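From: Hiyori Katayama
To: Warstead toy library list
Subject: Re: play food set

> Is the fruit set complete before I book it out to Fillwood? Last time they
> were short of a plate. Also does the green board belong to it or to the
> baking box?

Quick one, on my way out. All three plates there, pink, green, yellow. Board goes with the fruit, pls dont put it back in baking. Loan is 2 weeks.

Fruit wants matching one to a plate when you check it in, saves rumaging. Mango on the yellow, avocado on the green, watermelon slice goes with the pink.

Hiyori 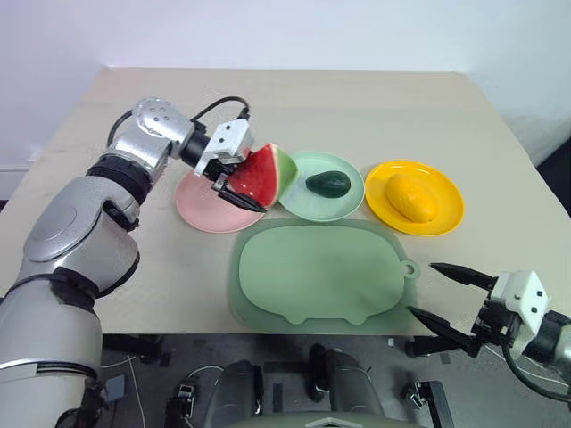
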